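Can a machine make my dinner yet?

28 Oct 2021

My neighbour Emília Hrubý asks me every few months when she can buy a robot that does the kitchen. She is serious. She has arthritis in both thumbs and she would pay for it tomorrow. I always answer "five years", and in April she told me that I have been saying five years for a long time now. So I decided to write down what I think, with more care than I give it on the staircase.

I worked nine years in the packing hall at Krajčí, where we had two arms that put jars into boxes. They were good arms. They did 87 boxes in the hour and they did not complain about the draught. But the jars came always from the same side, standing up, with the label turned to the front. When a supplier changed the lid and it became a little bit higher, Matúš Lukáč from maintenance needed most of a shift to make the arms happy again. A child would have seen the new lid and carried on.

The kitchen is the opposite of the packing hall. Things stand where the last person has left them. Lids are slippery, or they are made of glass, and glass is difficult for a machine because the camera looks through it and sees the table. Food is worse. A jar keeps its shape when you squeeze it. A piece of dough does not.

I think about steamed buns because I make them often. Honeylyn Lumbao taught me, when we shared a flat in Girnow, and she was strict. You pick up the bun from underneath, with flat fingers, and you put it down without pressing. Leave room between them. Then the lid, straight from above. If I had to explain this to a machine I would not know where to begin, for example how hard is "without pressing"?
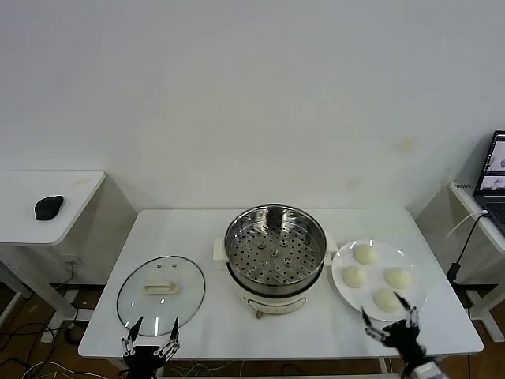 Four buns, a steamer and two robot hands.

I count this as a fair test, much fairer than the films where a robot dances. It is one small job with a start and an end. The buns must go from the plate into the basket, and the lid must go on top. I need less than a minute for it, and I am talking on the phone at the same time.

Look at the fingers, please. For many years the usual thing at the end of an arm was a simple clamp, like the ones we had at Krajčí, and for jars it is enough. With separate joints in each finger you can at least hope to hold something soft in the way Honeylyn wanted. The bad side is that every joint is one more thing to control, and one more thing which can break. Matúš says he would not like to be the person who repairs them, and he likes repairing.

Then there is the money. Conceição Pacheco, who reads this blog and runs a small bakery, wrote to me that she was offered a machine for portioning dough, second hand, for 3,000 euros. It does only this, it does over 200 pieces before she has finished her coffee, and she is going to buy it. She asked if she should wait for something with hands. I wrote back that she should not wait. A machine that knows one job is still better in a shop than a machine which perhaps can learn ten.

At home I see it differently. Emília does not need 200 of anything. She needs somebody to lift the lid off the pot, take out the hot things and wipe the table after, each time a bit different. For this the single-job machine is no help, and she already has a cupboard full of them.

So my answer to her is now this. Floors, yes, already, if you pick up your socks. Dishes, the washing yes, the putting in and taking out no. Cooking with a person beside it to help, I believe I will see it in a normal flat, but I will not say a number again.

She read this before I put it here and she said I should at least come and open her gherkins.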